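Tanden Culinary Library opens regional cookbook collection

20 August 2024

The Tanden Culinary Library has opened its regional cookbook collection to the public, following the transfer of 163 titles from the former Rotich Cooking School in Plurkville.

The collection covers home baking, preserving, and the cookery of fishing and farming households. The oldest items are community cookbooks with handwritten notes in the margins - many of them adjustments to oven settings and sugar quantities. Most volumes may be consulted in the reading room without an appointment. Fragile items will be brought out by staff on request, for up to four hours at a time.

A programme of eight evening talks will accompany the opening. Topics include the history of the school's own recipe cards, the labelling of flours, and the revival of smoked and cured dishes. Each talk is limited to 30 places, and bookings are taken through the library's front desk. The final talk will be held in December at the Zivevholm annex.

Members may borrow duplicate copies for home use under the standard loan conditions. Reference copies will remain on site. 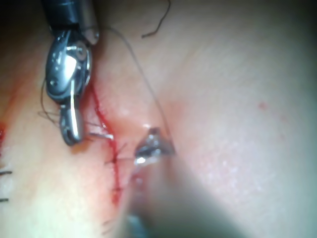 Donations of cookbooks

The library welcomes offers of further titles, particularly those printed locally. Donors are asked to send a list of titles before delivering any books.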